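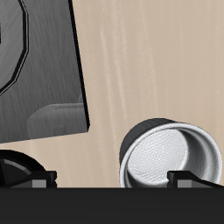 Fadwa Nasr
Moderator, Strategy & History Games

Oremero after six plays: does the canal game really have an opinion?

Okay, I have to talk about Oremero because I can't stop thinking about it. My group finished our sixth play last night (three players each time, full campaign, no variants) and I am completely smitten. For anyone who skipped it: you're rival families running a made-up river country called Plaltden, and the designer very clearly believes that the people who dug the canals mattered more than the people who wore the crowns. The king is a token. He moves when you pay him to move. All the real decisions happen on the water board, where you fight over locks and tolls and who gets to dredge what.

And I love that! I don't even think it's right! I studied enough history to have plenty of arguments with it, but I had those arguments at the table, with cards in my hand, and that's a great evening for me. The flood deck alone is worth the shelf space – 168 cards, every one with a little paragraph on it, and some of them are very funny.

So what did the rest of you make of it? Does the theory hold up for you, or does it get in the way of the game?

----------

lockkeeper_jo wrote:

Yes!! Someone else playing this! We're on play three and I already want to start over with what I know now. The moment it clicked for me was when I bribed the king into a war purely so that the army would need my barges. I wasn't even trying to win the war. I lost the war and came out with the best toll income on the board.

----------

Pellworth wrote:

I'm going to be the grump. I like the river stuff a lot, but I think the game cheats for its own argument. Of course canals matter more than kings when the king has no actions of his own. If you build a toy where one lever does nothing, you haven't shown me anything by leaving it alone. Compare Hervieu, where the crown is a real player with real teeth and the merchants still come out ahead maybe half the time. That one persuades me because it could have gone the other way.

Still a good game. I'd play it tonight if someone set it up.

----------

Fadwa Nasr wrote:

Pellworth, that's fair about the king, but have you played with the Regency cards in? They come in during the second era and suddenly he can cancel charters. We had one game where he wiped out everything I owned on the north branch in a single turn. I was furious and delighted.

Also I adore Hervieu, but it takes our table the whole afternoon just to get to the first election.

----------

Pellworth wrote:

We left the Regency cards out because the rulebook calls them optional. If they matter that much they shouldn't be optional! I'll try them.

----------

Agnese Priedītis wrote:

Longtime reader, I mostly post in the solo section. I've been playing Oremero alone with the two automated families and I want to put in a word for it, since people tend to skip past the solo rules at the back. They're great. The automated families follow a short chart, and the chart has its own personality – one of them hoards mud (dredging rights, I mean, but we call it mud in my house) and the other will spend anything to have the king nearby. I lost to the mud family twice before I worked out how to starve them.

On the argument itself, I'm somewhere in between you two. I don't need a game to prove its case. I want it to show me how the world looks to a person who believes it. When I play Oremero I look at a map and see nothing except slopes and water, and I still do it for an hour after I pack up.

----------

tinhat_meeple wrote:

My best score is 729 and I got it by never touching the king at all. Not one coin. So either he's useless or my friends are bad at this.

----------

lockkeeper_jo wrote:

tinhat, 729?? With how many players? I've never been within shouting distance of that. Please tell me you were farming the grain locks.

----------

tinhat_meeple wrote:

Two players, grain locks, and a flood that missed me completely and parked itself on my brother. I'm not claiming it was skill.

----------

bramblefoot wrote:

Different question, sorry if it's been covered. Is the Gredix expansion any good? I saw it adds mountain mines and a second board. I have room on my table for a second board in theory.

----------

Agnese Priedītis wrote:

I have Gredix and I'd hold off until you've had a good few games of the base box. The mines are fun, but they hand everybody a big pile of money early and the tolls stop hurting. For me the pinch is the best bit.

----------

Pellworth wrote:

See, I'd say the reverse. Gredix is where the thing gets honest, in my opinion. Now there's another way to get rich, and the canal families have to earn their spot in the story. We had a mine owner win by a mile and the water board barely met.

----------

Fadwa Nasr wrote:

I've only played Gredix once, so take this lightly, but I'm closer to Agnese. I missed being poor! There's a turn in the base game where you can afford either to fix your lock or to pay the king, and everyone at the table goes quiet, and we never got that turn with the mines in.

bramblefoot, if you do get it, the second board is big. Mine ended up on a chair.

----------

bramblefoot wrote:

Chair it is, then. I'll get the base game first and the mines after my birthday. Are the flood cards okay for a twelve-year-old? My niece reads everything out loud.

----------

lockkeeper_jo wrote:

Totally fine for twelve. There's one with a drowned bishop, but he's very polite about it.

----------

Pellworth wrote:

Regency cards are shuffled in for our next game. I'll come back and complain.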